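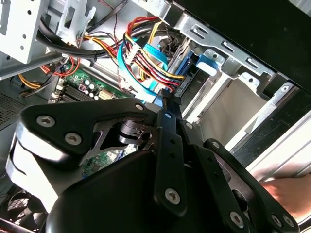

Do "PC health check" deals ever find nothing wrong?

dunlin_dave
Birkett in town are doing a desktop health check for £19. You drop the tower off, they open it up, clean it, run some tests and hand you a report. Mine is seven years old and gets slow in the evenings. Anyone used them? The leaflet says it can make an old machine "up to 2 times faster", which sounds like a lot for a dusting.

Marrowfat
Two times faster than what? I had one of these at the Markport branch. The report was a page of green ticks and one red cross, and the red cross happened to be something they sell.

kettle_on
Bit harsh. I took my mum's in last November and they were fine. Cleaned it, told her to delete some junk, charged her the 19 and that was that. She says it's quicker.

Marrowfat
Did anyone time it before and after? People always say it's quicker once they've paid.

kettle_on
She isn't going to stand there with a stopwatch, is she. She's happy with it.

Guðlaug Arnardóttir
I did repairs for 13 years, first in Dikport and then on my own. Dust matters if the machine is overheating, and then you would normally hear the fans going mad. If yours is quiet and only slow in the evenings I would look at your broadband first. Is it slow when you open a file saved on the computer, or only on websites?

dunlin_dave
Websites mostly. Hadn't thought of that. Files open all right.

Marrowfat
There you go, £19 saved.

tansy23
Not sure I'd rule out the computer on two sentences from a stranger – old drives do go. My neighbour was told it was his broadband, he changed to Zanon, paid more, and it was just as slow.

Guðlaug Arnardóttir
Fair enough. Try another device on the same connection at the same time of day. It costs nothing.

dunlin_dave
Tried it with my daughter's tablet just after 8pm. Also crawling. Will ring the broadband people, though I expect they'll tell me to get the computer checked.

Marrowfat
They will. Then they'll offer you a faster package.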